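Ganico Story Export - Data Card

Published December 2019 by the Dranthorpe Media Archive

Overview

Ganico Story Export is a collection of short photo and video stories saved from the Ganico messaging app by account holders who agreed to share them. It is intended for people who study how stories are put together: how many items they hold, how long each item stays on screen, and how captions and stickers are used. The collection is maintained by the Dranthorpe Media Archive.

Contents

The release holds 1,015 stories from 76 accounts. Each story is stored in its own folder, which contains the original media files and one text file named story.json. The fields in that file are as follows:

- story_id: a short code assigned by the archive
- account_id: a replacement code - original user names are not kept
- items: the list of photos and clips, in the order they were posted
- duration: display time of each item, in seconds
- caption: the caption as typed, including spelling errors
- audience: "friends", "custom" or "public"

Stories with a custom audience keep that label, but the list of permitted viewers has been removed.

How the stories were collected

Account holders used the export option found under Settings, then Memories, then Save Story. The exported files were sent to the archive through the Witwood upload form. Stories that had expired before export could not be recovered and are not part of the release. Screenshots of stories were not accepted.

Each submission was checked by two readers. Stories that showed a home address, a phone number or a payment card were returned to the sender, who could remove the item and submit the story again. A total of 59 stories were withdrawn at this stage and have not been replaced.

Known limits

Display times are missing for stories exported with older versions of the app. In those cases the duration field is left blank and should not be read as zero. Music added inside the app is not included, and clips that used it are silent. In 11 stories the item order could not be confirmed - these are listed in the file order_check.txt.

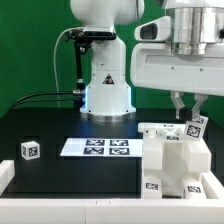

Captions are mostly in English. No translation is supplied for the others, and the language field used in the trial release has been dropped.

Terms of use

The collection may be used for teaching and for noncommercial research. Users may not attempt to identify account holders or contact them through the app. Single items may be reproduced in print only with written permission from the archive. Published work should cite the collection by its full name and release number.

Removal requests

Account holders may withdraw a story at any time by sending its story_id through the Witwood form. Withdrawn stories are left out of the next release, and users of earlier copies are asked to delete them. The next release is planned for January.

Last updated: release 2, captions file corrected

Related items

- Wongsuwan Caption Set - Data Card
- Witwood Upload Form: Notes for Contributors
- Ganico Story Export: Changes Since the Trial Release
- Dranthorpe Media Archive: General Terms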